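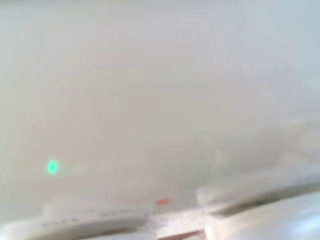

The shuttle to the Cosgrove open day left from the wrong side of the station, and so I walked. I mention it because the architects had a good deal to say later about how visitors arrive at the building, and I'd like it on record that I arrived through a tire shop's parking lot, over a low chain, with one wet foot.

The Cosgrove was a cold storage warehouse. For most of its life it held apples and, during a bad patch, carpets. It sits at the bottom end of Barau, where the streets give up being straight, and it had no windows, since apples don't care for them. Kurken, the firm that got the job, has spent the past few years persuading people to live in it. There are 18 apartments, a shared ground floor, a workshop, and a roof you can go up on if you sign something. In October they opened it to anyone who'd filled in the form.

I'd filled in the form twice, having forgotten the first time, so I was handed two badges. I wore one. A man behind me who hadn't filled it in at all was given my other one, and he went around all morning being me with more confidence than I've ever managed.

Our guide was Wanpen Limsakul, the project architect, who wore the sort of shoes that tell you a person has been on a lot of ladders. She began outside, facing the north wall, and kept us there for long enough that people started putting up hoods. The wall deserved it, to be fair. The original brick is three layers thick with cork behind it, and cutting holes in it was the whole fight. Kurken's first scheme had big openings, floor to ceiling, very handsome in the drawings. The structural engineer looked at it and asked, politely, what they expected to hold up the corner. So the windows got smaller and deeper. You could sit a child in one of those sills, or a medium dog. Limsakul said they'd lost two months to the argument and that the building was better for it, which I believe is what architects say when they've lost an argument to an engineer.

The cork was a nice story. They had meant to tear it out. Someone took a core sample and found most of it was dry and sound after all those decades, smelling faintly of fruit, and so it stayed wherever they could leave it. Residents on the second floor report that on warm days their bedrooms smell of cider. It was presented to us as a benefit.

Inside, you come into what used to be the loading dock. It's now the lobby, though they won't call it that. The word on the plan is "threshold." It is a big room with a concrete floor, a bench that runs the length of one side, mailboxes, and a hanging scale left over from the apple days that everyone on the tour tried to read their coat on. Light comes down from a slot cut through the floors above. I had been ready to dislike the slot. I've seen slots before, and mostly they light up the dust. This one lands on the stairs at the exact point where you need to see your feet, and I stood under it for a while and let the others go ahead.

Then the stairs. They are steep. The building code allowed them, Limsakul told us, and she said "allowed" in the voice of someone who had read the passage aloud to a city inspector more than once. There's an elevator too, around the back of the shaft, clad in the same galvanized sheet as the old cold room doors. It's slow. Going up to the third floor we had time to hear about the drainage.
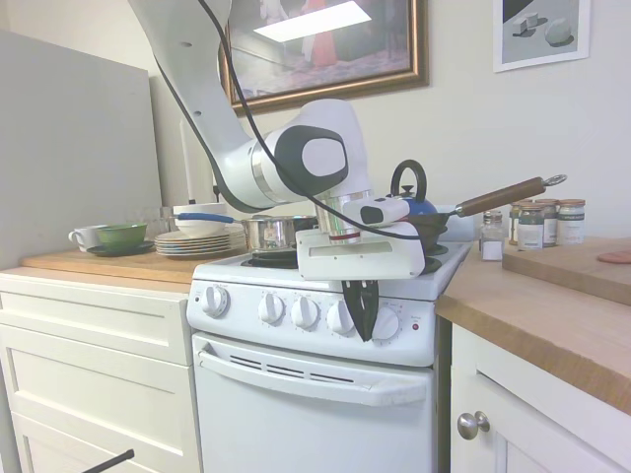
I hadn't expected to be interested in the drainage, and for the first floor and a half I wasn't. But a cold store is built to keep everything out, and when you fill one with people taking showers you find there's nowhere for the damp to go. The answer was a run of ventilation ducts down the middle of the building, boxed in behind the closets, with a unit on the roof that swaps heat between the air going out and the air coming in. It hums. Kurken wanted it silent, the budget wanted it to hum, and it hums at what Limsakul described as a B flat. One of the residents plays clarinet and has learned to work with it.

The third floor is where the moving walls are, and the moving walls are what most of the crowd had come for. They're made by a company called Tiltulico, which had sent Declan Ruddock to demonstrate them. Each of the larger apartments has one, a panel hung from a track in the ceiling that slides and then pivots, so that a living room can turn into a living room and a very small bedroom. Ruddock took hold of the handle, told us a child could do it, and leaned. Then he leaned with his shoulder. He said the track was still settling. When it went, it went beautifully, with a click like a good car door, and there was applause, which he took well. He tried to put it back the other way and we were moved along to the next apartment.

I asked Floor Nijs, who lives in one of these apartments with her two teenagers, how often she moves hers. She said she moved it when she arrived, and then when her mother came to stay, and then they hung a picture on it. I thought this was the most useful thing I heard all day. Yes, her name is Floor. She lives on the third one. She has heard it.

What she did talk about, at length and with real feeling, was storage. The old building had columns on a tight grid, and the architects turned the gaps between the columns and the outside walls into closets, some of them deep enough to walk into and a few of them deep enough to regret it. She'd come from a rental with one cupboard. She showed us all of hers. There was a queue to get into the last one.

The shared ground floor was the part I'd been curious about, as I have opinions on shared ground floors. In my experience they're drawn with people laughing in them and they end up with bicycles. At the Cosgrove the bikes have been given a proper room of their own, with its own door to the street, and as a result the common room is still a room. It has long tables, a sink at each end, and curtains thick enough to cut it in half for sound. Cameron Costigan, who handles the bookings for the building, told me it's in use on most evenings and fought over in the winter. He keeps a paper diary. There was an app. He didn't want to discuss the app.

Kurken has also done something clever with the noise in there. The ceiling is lined with slats made from the old apple racks, sanded down and set with gaps between them, with felt above. You can still make out stenciled numbers on a few: I found a 9 and an 11 and then lost interest, as there were sandwiches. With a whole tour group eating and talking over each other, I could hear the person next to me perfectly well. She was telling me about her divorce, so I can't call the acoustics an unqualified success.

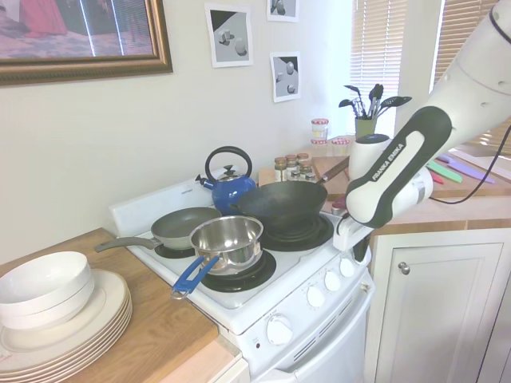 White electric stove with pans and a blue kettle.

After lunch there was a talk by Saskia Paewai, one of the founders of Kurken, who had come up on the 10 a.m. train and had evidently found the right side of the station. She was good. She had one slide that was a photograph of the first site meeting, everyone in hard hats staring at a puddle, and she left it up for most of the talk. Her argument was that old industrial buildings get converted badly because people fall for the wrong bits. They keep the crane hook and throw out the cork. She said the Cosgrove's best qualities were thick walls and a dull shape, and that you couldn't photograph either of them, and that this had made it very hard to win prizes.

Somebody asked about cost. She gave a long answer that I wrote down in full, and reading it over now I see there's no cost in it. Somebody else asked whether the deep windows made the apartments dark. She said some of them, yes, on the north side, in the mornings, and that they'd painted the sills white and charged less. I liked her for that.

The man with my badge asked an excellent question about the expansion joints. Limsakul looked at his chest, addressed him by my name, and told him he'd obviously read the report. I am apparently on a mailing list now as a result, and have been invited to something on grout.

The roof closed the tour. You sign the sheet, you go up a last flight that makes the others look gentle, and you come out among planters and the ventilation unit, doing its B flat. The view is of the rail yard, the river if you lean, and the tire shop. They've put up a windbreak of old cold room doors set on edge, hinges and all, and behind it there's a strip of bench that catches the sun in the afternoon. Nijs says the residents don't agree on much but they agree about that bench. I sat on it and took my shoe off. The sock was nearly dry.

If you're going next year: book early, wear something with grip, and ask to see a closet. The shuttle stops outside the east exit, by the flower stand.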